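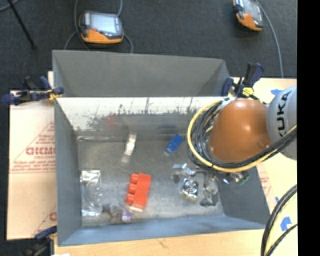 Small Parts Sorting at the Nutdale Workshop

The odds-and-ends bin is due to be emptied again. Colette Leclerc has set aside the evening of 15th April for it, and anyone who has the time is welcome to come and help. We start once the benches are clear and stop when the bin is down to bare floor.

What goes in there is whatever gets swept off the benches or found in a pocket. At the moment that means screws, clips, a square metal fitting with a round center, a clear plastic bag, a small blue block and an orange-red toy brick with round studs. If the brick belongs to your child, please take it home. There is also a small purple piece, see-through or close to it, that Kumaresan Bhat would like identified before it gets thrown out.

Sorting works the same way as in January. Screws go in the drawers by length, and anything under 3 mm across goes in the jar by the window. Clips have their own tray. Fittings go to Pascal Royer, who still has the Barbier catalog from 1988 and can usually match them. Toys go on the shelf by the door for 20 days and then to the Didside school sale. Plastic bags can be reused if they have no holes.

The bin itself needs a scrub. There is a band of grime along the back inside wall, and splatter marks with it. Warm water and dish soap first, please, and leave the solvent in the cabinet. Bring your own gloves if you have small hands, as we only have the large size left.

The acrylic sheet next to the bin is to keep its protective paper on. Yannick Lacroix will cut it for the new drawer fronts later in the spring.

Offers of empty jars with lids should go to Colette.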